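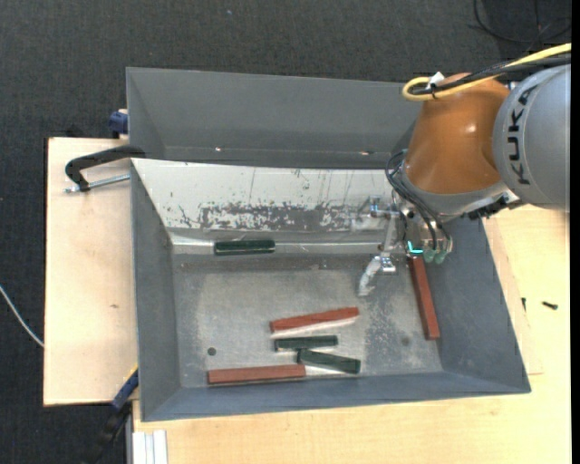 Figure 2. Open grey bins, pale wooden work surfaces and dark woven carpet.

4. Floor covering and settled dust

4.1 Selection of rooms

The 41 rooms that make up the sample are divided between the Koltolgate and Skarkow sites. Both sites were built as offices and later turned over in part to light practical work, and both kept much of their original floor covering. A room was eligible if it had a single type of floor covering over its whole area, if it was cleaned under the ordinary site contract, and if its ventilation could be left at a fixed setting for the length of the sampling period. Rooms with openable windows were admitted only where the windows could be kept shut. Kitchens, entrance lobbies and plant rooms were left out from the start.

Floor covering was recorded in three classes: hard floor, loop-pile carpet, and flat woven carpet. The last class covers dense, low coverings with a fine visible weave, usually in dark colours (Figure 2 shows a dark floor with a fine woven texture). The distinction between the two carpet classes was made by touch and by eye, following the key given by Urbonaitė [11], and was checked against purchase records where these survived. At Skarkow the records were nearly complete. At Koltolgate they were not, and several rooms were classed on inspection alone. Two members of the group classed each of these rooms separately; where they disagreed, the room was entered as loop-pile, this being the more common covering on the site.

Furniture was left as found. We had considered clearing each room to a standard layout before sampling, as was done in the earlier work by Galindo and Org [6], but the act of moving desks and benches over carpet releases a good deal of dust and the rooms would have needed a long rest period afterwards. The position of furniture was drawn on a floor plan instead, and the share of floor area beneath furniture was carried into the model as a covariate.

4.2 Sampling of dust from the floor

Floor dust was collected with a Stuka nozzle fitted to a domestic vacuum cleaner with a paper filter stage. The nozzle was drawn over a marked square of floor in parallel strokes, first along the length of the room and then across it. The same operator sampled all rooms at a given site. Pressure drop over the filter was read before and after each square, and a square was repeated at a fresh position if the reading had drifted beyond the limit set in the protocol.

Squares were placed by a simple rule. One was laid in the main walking route, one against the wall furthest from the door, and one beside the largest piece of furniture. Where the largest piece of furniture stood against the far wall, the third square was moved to the next largest piece. The rule was easy to apply in offices and less so in workrooms, in which benches are often pushed together and the free floor is narrow. In such rooms the operator was allowed to turn the square so that its sides lay parallel to the bench.

Filters were conditioned in the balance room before and after use. Hair, staples, paper punchings and other coarse matter were removed with tweezers over a white tray, and the remainder was sieved. Only the fine fraction is reported here. The coarse fraction was weighed and stored, and is available on request from the second author.

4.3 Sampling of dust settling on raised surfaces

Settled dust was collected on glass plates put out at bench height for 20 days. Plates were cleaned with alcohol, dried, and carried to the room in closed tins. Each was placed on an existing horizontal surface away from supply grilles and from any surface in daily use. A second plate was placed on top of a cupboard or shelf, where one was present, and a blank plate in a closed tin was left beside it.

The plates were read with a gloss meter before and after exposure, and the loss of gloss was converted to area coverage by means of the calibration curve in Section 3. Coverage found in this way responds mainly to the number of particles lying on the plate and only weakly to their mass. It is therefore a poor guide to how much material has been deposited, though a good one to how dirty a surface will look. Since complaints recorded by the site offices are almost all about appearance, we think coverage the more useful quantity for present purposes.

Open containers were dealt with separately. Trays, boxes and bins that stand open for long periods collect dust in a way that differs from a flat surface: the walls shelter the base from horizontal air movement, so that less of the settled material is lifted again, and the corners tend to hold fibres. A plate laid in the bottom of an open container gave consistently higher coverage than its neighbour on the bench. The effect was present over all three floor classes. We did not have enough deep containers of one shape to separate the effect of wall height from that of base area, and the container plates are not used in the model.

4.4 Cleaning

Cleaning practice was taken from the contractor's sheets and from a short questionnaire filled in by the supervisor at each site. In principle the two sites are cleaned to the same specification. In practice they differ. At Koltolgate, vacuuming is done in the evening, after the ventilation has been cut back to its night setting; at Skarkow it is done in the early morning with the ventilation already at its day setting. Material thrown up by vacuuming at Koltolgate thus has several hours of nearly still air in which to settle, and this alone may account for part of the difference between sites described below.

The cleaners' own view, given by the supervisor at Skarkow, was that flat woven carpet is quicker to clean than loop-pile but shows tracks sooner, and that dark colours are preferred by building managers and disliked by those who have to clean them. Light fibres and paper dust show clearly on a charcoal ground. We mention this for the reason that visible soiling may prompt extra cleaning which does not appear on the sheets. The extra cleaning, if any, would bias the floor loads for dark carpet downwards.

4.5 Results

Floor dust load was highest on loop-pile carpet, lowest on hard floor, and intermediate on flat woven carpet. The order held at both sites and for all three positions within the room. The spread within each class was wide, and there was considerable overlap between the two carpet classes. On loop-pile carpet the square beside furniture carried more dust than the square in the walking route; on hard floor the difference was the same in direction and larger in relative terms, as is to be expected where dust is free to move and collects in quiet places. On flat woven carpet the three positions were close together.

Coverage on the bench-height plates did not follow the same order. Rooms with hard floors gave the highest coverage. Rooms with either kind of carpet gave lower values, and the difference between the carpet classes was within the uncertainty of the method. Plates placed on top of cupboards agreed with those at bench height in the carpeted rooms but lay well below them in the hard-floored rooms — a vertical gradient consistent with material being lifted from the floor by foot traffic and carried only a short way up.

The covariate for floor area beneath furniture was retained in the final model for hard floors and dropped for both classes of carpet. Occupancy was retained throughout. Age of floor covering was available for too few of the Koltolgate rooms to be of use, and a model restricted to Skarkow, in which age was included, gave almost the same coefficients for the remaining terms.

One room at Skarkow was a marked outlier, with a bench-height coverage far above any other. It was found to have been used for cutting cardboard during the exposure period, contrary to the information supplied when the room was booked. The room has been kept in the tables and is marked there with a dagger, but it is excluded from the fits. Its exclusion does not alter the order of the classes.

4.6 Remarks on method

The gloss method is cheap and can be used by a person with little training, but it has limits that bear on the comparison. It saturates. Above a certain coverage, further particles fall mainly on those already present and the reading changes little. The calibration in Section 3 reaches saturation well above the values met in ordinary offices, and only the outlier room came near it. The method is also blind to very fine particles, and nothing said here should be read as a statement on air quality in the hygienic sense.

A second limit concerns carpet fibres. A single fibre lying across the measuring spot lowers the gloss by more than its area would suggest, since it stands clear of the glass and throws a shadow. Fibres were more frequent on plates from loop-pile rooms. They were removed before reading if longer than the aperture of the meter and left in place otherwise. Galindo and Org [6] removed all fibres, and their values for carpeted rooms are for this reason not directly comparable with ours.

The filters were weighed on a balance whose certificate lapsed during May, between the end of sampling at Koltolgate and the start at Skarkow. It was checked against a reference mass of 400 mg before and after recalibration, and the two readings agreed to within the resolution of the instrument. No correction has been applied.

Lastly, the sites were sampled in sequence and not side by side. Outdoor dust, tracked in on shoes, varies with the weather, and the Skarkow period was the drier of the two. The entrance matting at the two sites is of different length and was not sampled. Any comparison between sites should be treated with caution for both reasons — comparison between floor classes within a site is safer, and it is on this that the discussion in Section 5 rests.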